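Lerneo / World Affairs / Peace Talks and Treaties

We use cookies to remember your settings. By staying on the site you accept them.

Ceasefire signed, but the talks are "suspended". Is it still valid?

Farzad Kiani
I follow the talks between the Heydari government and the Zisard council for a paper I must write in February. They signed a ceasefire in Usonport, and 20 days later the council left the table. The foreign minister said that the ceasefire "remains in the hands of the other side". The newspapers at home write that it is finished. Does a ceasefire end automatically when one side stops talking? I have read the text two times and I don't find the word "suspended" in it.

Itziar Lozano
No, it does not end automatically. The ceasefire and the talks are usually two separate things, even when they are signed on the same afternoon. You must look for the article about duration and the article about withdrawal. In the Usonport text, I believe it is article 7: the side that wants to leave must give written notice to the mediator. A speech of a minister is not a notice. He speaks mostly for the public at home, and he chooses words that leave him the door open.

So for your paper I would write "the talks are suspended, the ceasefire is formally in force" — and give the date when you checked.
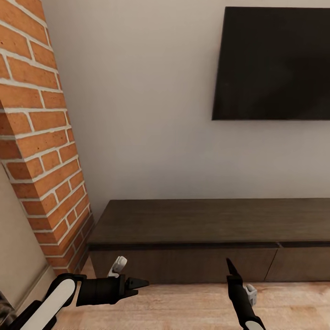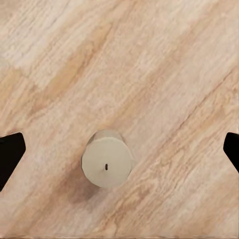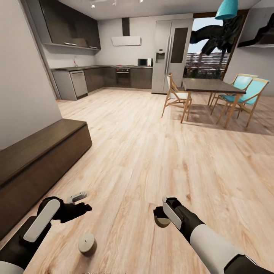
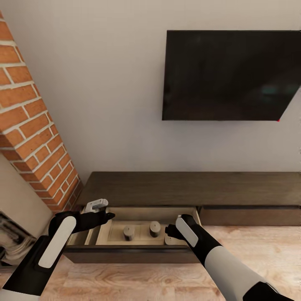 Timothée Aubert
Formally yes, but I would be careful. Article 7 is about the whole agreement. The prisoner exchange is in annex 4, and the annex has its own end date. If I read it correctly, 2,000 prisoners are on the lists, and this part can stop without any notice. Please check also if both sides signed the annex. In my copy there is only one signature below it, and I don't know if the copy is complete.

Parisa Daneshvar
It's only paper, they all break it anyway. Search for the mediator's statement, it was on the radio.

Last updated: January 22, 2023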